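Search the forums Search Advanced

Storing bare boards upright, slotted racks or just bags?

Posted by Nesma Zaki, May 24, 2022
3 min read

Moving the bench stuff over to gray plastic racks, boards stay in their blue frames and go in on edge. Want opinions before I buy more. 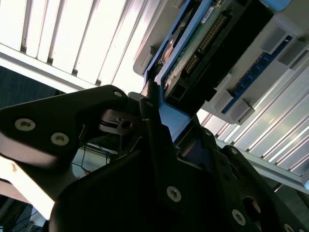 Marrow_tin thinks racks are fine for a week and a dust trap after that. Put them in bags, label the bags, done. Had a shelf of open boards at the Inthorpe shop and every connector needed cleaning by July.

Nesma Zaki
ok but bags in a bin means I dig thru the bin every time. I have 300 of these to get through and they come out, get checked, go back. Bagging each one twice is a whole afternoon. Dust I can handle with a cover.

solderpup
Racks. Not close. Stacked bags = bent pins at the bottom of the pile, ask me how I know. Only thing is get the frames all facing the same way or you'll be knocking components on the next one over.

Marrow_tin
Pins don't bend if you don't stack them like pancakes. Boxes with dividers exist.

solderpup
Dividers are a rack with extra cardboard

hollis_b
What rack is it, is it the conductive kind? Gray plastic doesn't tell you anything. Some of the cheap ones are just plastic and then you're sliding bare boards along it all day, no thanks. I use Skorkberg, pricey but there's a ground point on the end.

Nesma Zaki
Hajji, the long one. Listing says static dissipative. Haven't put a meter on it. Will do that tonite

hollis_b
Do it before you load any more. Check a couple of spots, not only the end.

kettlecord
Going to disagree w/ solderpup on the facing thing. I alternate, gives tall parts more room if you skip a slot. Lose half the rack but so what

solderpup
So what is she has 300 boards

kettlecord
fair. 2 racks then

Marrow_tin
Or bags.

Nesma Zaki
lol. Other question, gold edge up or edge in? Been going back and forth. Up is easier to inspect but I keep wanting to grab them there.

hollis_b
Hold the frame, never the pins. I'd put the pins wherever your fingers aren't. Gloves if you can stand them.

solderpup
Same. And label the slots not the boards, tape on boards leaves gunk. Prostetti does little number strips, pack of 50, they peel off clean.

Nesma Zaki
Ordered the strips. Meter says the middle of the rack reads way different from the ends?? Holding off on loading till I hear back from the seller.

hollis_b
Yeah send it back.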